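Jikasby 公共阅览楼桌面陈设与常用物品图集

最后更新：1月18日

本图集由 Jikasby 公共阅览楼馆务办公室编制，收录楼内阅览室、自修室和公用工作间的桌面陈设及常用物品，供读者、来访单位及新到岗人员查阅。图集以展示物品的日常样貌为主，每组配有简要文字，说明物品的用途、摆放习惯和养护要求。文字部分依据馆务办公室现行的《桌面物品管理办法》整理，如与该办法有出入，以办法原文为准。

本次更新涉及7个房间，登记在册的桌面物品为213件。Shehu 分馆的物品另行登记，暂不列入。图集中的物品名称采用馆内通用叫法，与采购单上的名称可能略有不同。

一、阅览室与自修室

木桌
东侧阅览室的长桌为本馆使用时间最长的一批家具，由原 Bellel 校舍移交。桌面保留木材本色，日常以拧干的软布顺纹擦拭，不使用含酒精的清洁剂。热水杯须垫杯垫。

长桌桌角
桌角经多年使用已有磨损，馆方对锐利处作过打磨，未重新上漆。读者如发现翘起的木刺，请告知服务台，不要自行剥除。

座椅
座椅与长桌同批移交，椅脚后加毡垫。毡垫每年5月统一更换，期间个别座位暂停使用，以现场标识为准。

台灯
自修室台灯为可调角度式，使用后灯头朝下归位。灯罩内侧积灰会影响亮度，由保洁人员在闭馆后清理。

窗边矮柜
矮柜用于存放读者自取的草稿纸和借阅单。柜面不放饮料，也不作临时书架使用。闭馆时柜门应关好。

二、公用工作间的桌面

公用工作间设在二层走廊尽头，供读者装订材料、整理散页、修补书籍和制作小型展示品。工作间的桌子与阅览室长桌不同，桌面上长期放置若干公用物品，使用者可以随手取用，用毕放回原桌。各桌物品不求一致，由馆务办公室根据实际使用情况增减。

工作间桌面允许同时摆放文具、工具、书籍和绿植。这一做法自 Girken 工作间时期沿用至今。当时房间较小，物品均集中在桌面上，读者反映取用方便，迁入现址后予以保留。为避免桌面过于拥挤，每张桌子上的绿植以一盆为宜，书籍平放，不叠高。
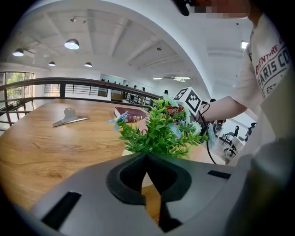

仿真绿植与鲜活植物相比，不需浇水，也不会因换季落叶，适合放在纸张和书籍较多的桌面上。馆方曾在工作间试放过几种盆栽，浇水时水滴溅到待装订的散页上，造成不便，此后工作间一律改用仿真植物。阅览室窗台上的活植物不受此限。

仿真绿植的清洁以除尘为主。叶片细而密的品种容易积灰，可先用软毛刷由内向外轻扫，再用微湿的布逐簇擦拭。花朵部分多为布质或薄塑料，不宜用力拉扯，也不宜浸水。清洁后应在通风处晾干，再放回花盆。花盆底部如有灰痕，一并擦净。

花朵脱落时，请将花朵放在花盆旁边，由工作人员统一粘回。读者请勿自行用胶水固定，部分胶水会使叶片发白。

三、夹具与装订用品

金属夹
金属夹用于临时固定散页、图纸和封面纸板。夹口较宽的平口夹适合夹持较厚的纸叠，使用时在夹口与纸面之间垫一张废纸，可减少压痕。夹子用毕放在桌面左侧或收入夹盒，两种方式均可。夹子不得夹在桌沿、窗帘或灯罩上。

长尾夹
长尾夹按尺寸分盒存放，盒盖内侧标有对应的纸张厚度。尺寸混放是工作间最常见的整理问题，请使用者归还时稍加留意。弹力明显减弱的夹子应取出，交工作人员更换。

骨刀与压折板
骨刀用于压平折痕，使用前应确认表面没有残留胶渍。压折板较重，请平放在桌面中央使用，不要立靠在桌腿旁。

订书机
工作间备有普通订书机和加厚订书机各一台。加厚订书机使用专用钉，普通钉不可代用。卡钉时请停止按压，交服务台处理。

线与针
手工装订用线卷放在带盖的浅盒中，针插在布垫上。使用后请核对针的数量，并将剪下的线头投入废纸篓。未满十二周岁的读者使用针具，须有成年人在旁。

胶水与浆糊
浆糊由馆方按需调制，当日用完。瓶装胶水开启后应在瓶身写明开启日期。桌面沾上胶水时，应趁未干用湿布擦去；已干的胶渍不要用刀刮，以免损伤桌面。

四、书籍与参考资料

工作间桌面上的书籍分为两类。一类是装帧样书，供读者参考封面材料、书脊形式和烫印效果；另一类是操作手册，讲解常见的装订和修补方法。两类书籍均不外借。

样书
样书以旧版本为主，部分封面带有烫金或包边，年代不一。翻阅前请洗手并擦干，翻阅后合拢平放，书脊朝外，便于他人辨认。样书不作垫板或压纸之用。需要压平纸张时，请使用工作间提供的压书板。

深色封面的样书
深色封面容易留下指印，浅色粉尘落在上面也较为明显。除尘时使用干燥的软布，由书脊向书口方向轻拭。烫金部分不可反复摩擦，否则金色会逐渐变淡。

操作手册
操作手册为活页装，破损页可单独更换。读者在手册上所作的铅笔标注一般予以保留，墨水标注会被替换。对手册内容有修改建议的，可填写意见单，投入工作间门口的意见箱。

展示用书
个别样书会借往走廊展柜展出，借出期间原位放置说明卡。展期通常为4周，期满归还原桌。

五、工具与电源

小型手工具
钳子、螺丝刀等小型手工具供修理装订器材和组装展示架使用。工具平放，尖端不朝向座位。带有彩色手柄的工具便于辨认，放回时无须严格按颜色分类，但不要混入文具盒。

裁纸工具
裁纸刀和切纸机只在靠墙的裁切台上使用，不得带到公用桌面。刀片更换由工作人员负责，废刀片投入专用回收盒。

线缆
桌面及桌旁的线缆应顺桌沿理好，不横跨通道。线缆从桌面垂下时应留出余量，避免绷紧。移动桌面物品前，请先确认没有压住或缠住线缆。发现外皮破损的，应立即停止使用，并告知服务台。

插座
工作间每张桌子下方设有2个插座，仅供小功率设备使用。电熨斗、热风枪等发热设备须在裁切台旁的专用插座上使用，并提前登记。

六、整理与归位

工作间不设专门的桌面整理时段，整理工作由使用者在离开前完成。整理时以恢复可用为原则，不要求每件物品回到固定的点位。建议按以下顺序进行：先收起个人物品和废纸，再归还工具与夹具，合拢书籍，最后擦拭桌面。绿植可以在桌面上适当移动，以不妨碍使用为限，请勿搬到其他桌上。

遗留物品由服务台保管，保管期满后无人领取的，按本馆遗失物品规定处理。半成品和待干的装订件可以放在晾架上，须写明姓名和放置时间。晾架位置有限，干透后请尽快取走。

桌面物品如有缺损，请在桌边的登记卡上写明物品名称和缺损情况。登记卡每周收集一次，补充和维修由馆务办公室统一安排。急需使用的物品可到服务台临时借取。

七、关于本图集

本图集的图片在各房间正常使用状态下取得，物品的摆放未作统一布置，因此同类物品在不同房间的位置可能有所差别。图片中的物品以现场实物为准，部分物品在更新之后可能已经更换或移位。

转载或引用本图集，请注明“Jikasby 公共阅览楼馆务办公室”，并保留各组说明文字。教学单位如需用于课程材料，可向服务台提出书面申请。对说明文字有疑问，或发现物品名称有误的，请以意见单形式反馈，馆务办公室将在下次更新时核对修订。

Shehu 分馆的桌面物品登记完成后，将以单独图集的形式发布，体例与本图集相同。Bellel 校舍移交家具的历史资料现存于档案室，查阅需预约。

Jikasby 公共阅览楼馆务办公室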